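The basket by the back door

My mother kept string. She kept it in a drawer with candle ends, a dog whistle, the key to a suitcase we no longer owned and a great many rubber bands, and when any of us children was bored on a wet afternoon we were allowed to tip the whole thing out on the rug and put it back again in whatever order we liked. I have been thinking about that drawer a good deal lately, having spent most of the summer among other people's toys.

It began in July, when my sister's two moved up to the big bedroom and I offered (rashly, over a second glass of wine) to take away everything that was too small to be a proper present and too well loved to be thrown out. It filled 14 carrier bags. There were marbles and farm animals, half a tea set, a wind-up duck that had lost its key, and more bouncy balls than two children could surely have wanted. I put the bags in the hall and walked round them for a week.

The person who got me started was Mireille Tessier, who runs sorting mornings in the old reading room at Atley. People bring along their odds and ends, and spend a couple of hours deciding what belongs with what. I had expected labels and a stern talk. There was coffee instead, and a very good seed cake, and Mireille going from table to table picking things up and saying, "Now, who are this one's friends?"

It is a better question than it sounds. When I sort by what a thing is made of, or by the set it came in, I get bored in minutes and end up with a large pile called Other. A child asked the same question will put the tiger next to the burger, on the grounds that he is hungry, and will remember for months afterwards where the tiger lives. Mireille's advice is to let the child choose the families, to keep the number of them small, and to give each one a colour. She likes a box with a round hole in the lid, too. Lifting a lid is a chore, she says, but anybody will post a thing through a hole, and I have seen grown men at Atley go back for another handful purely for the pleasure of it.

As for what you tip it all into first, she is firm that it should be wide and open. A deep toy chest is a lovely piece of furniture and a terrible place to find anything — whatever is at the bottom stays there until the family moves house. I had a Zanetti chest for years, bought second-hand and polished every spring, and I couldn't have told you what was in the lower half of it. A shallow metal basket or tray shows you nearly everything at once, and it is easily carried to the table. Mine stands by the back door now, between the wellingtons and the dog's lead.

Then there is the matter of squashy things. Spiky rubber balls collect fluff like nothing else I know, and want a swish in warm soapy water before they go anywhere near a box. Soft toys I wash in a pillowcase, knotted at the top. Wrappers and old bottles find their way in among the toys however careful you are, and I have given up being cross about it, as the crinkly ones are often the favourites.

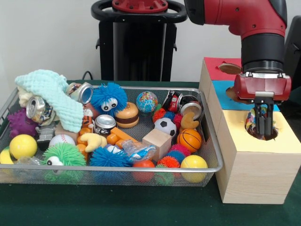
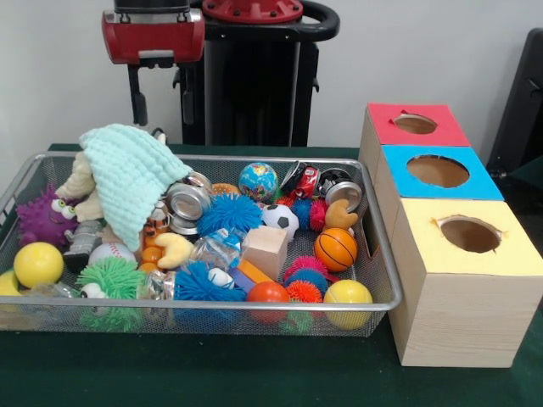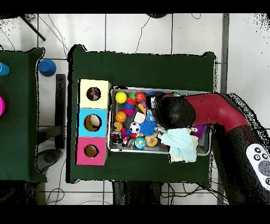

Red, blue and yellow, a tray of small toys and a good big table: the pink-or-red question depends on the light, and I have stopped arguing about it.

Noreen Nic Aodha wrote to me after I mentioned the coloured boxes in my last column, and she takes a different view. We had colours for seven years and my boys ignored every one of them, so in the end I let them keep a single basket and tip it out on a sheet, and when they'd finished we gathered up the corners and poured the lot back in. It took 2 minutes and there were no tears. I do like a box with a hole in it, but I'd keep it for the bits of jigsaw.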